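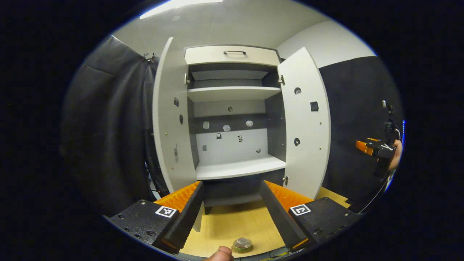
Part 3: Hanging and adjusting the doors

OK, you've got the body standing up and the drawer running in and out, so the hard bit is over. I put together two of these Wendale cabinets in June and I've redone the doors on one of them since, so what follows is the order I wish I'd used the first time!

You'll need a Phillips screwdriver (a hand one, please), a small level, a pencil and the bag of hinges marked 793. Efe Uzor also likes to have a folded towel on the floor under the door he's working on, and I've started doing the same.

1. Lay both doors face down on something soft. Press the hinge cups into the round holes and snug the screws down, but don't crank on them yet.

2. Stand the left door up beside the cabinet, swung out as if it's wide open. Clip the top hinge onto its plate first, then the bottom one. You should feel a click each time.

3. Do the same with the right door. If you have a helper, this is when to call them over - holding a door steady with your knee while you hunt for the clip is no fun at all.

CAUTION: Don't let a door hang from its top hinge alone, even for a minute. The screws can pull right out of the board, and then you're into wood glue and toothpicks.

4. Close both doors slowly and look at the gap down the middle. Mine was wide at the top and almost nothing at the bottom, which is pretty normal.

5. Turn the front screw on each hinge to move the door left or right. Go a quarter turn at a time and close the doors again after every turn.

6. Now check the top edges against the underside of the drawer front. If one door sits high, loosen the plate screws a little, slide the door down and tighten up again.

7. When you like how it looks, go back and tighten every screw you left loose in step 1.

NOTE: If the doors keep drifting open, check the cabinet with your level before you blame the hinges. My floor slopes toward the window, and a thin shim under one side fixed it.

NOTE: Leave the doors wide open while you load the shelves. I put the heavy stuff on the lower shelf and keep the shallow space under the drawer for flat things like placemats and paper.

Next up is Part 4, fixing the cabinet to the wall. Please don't skip it if you have kids or a climbing cat.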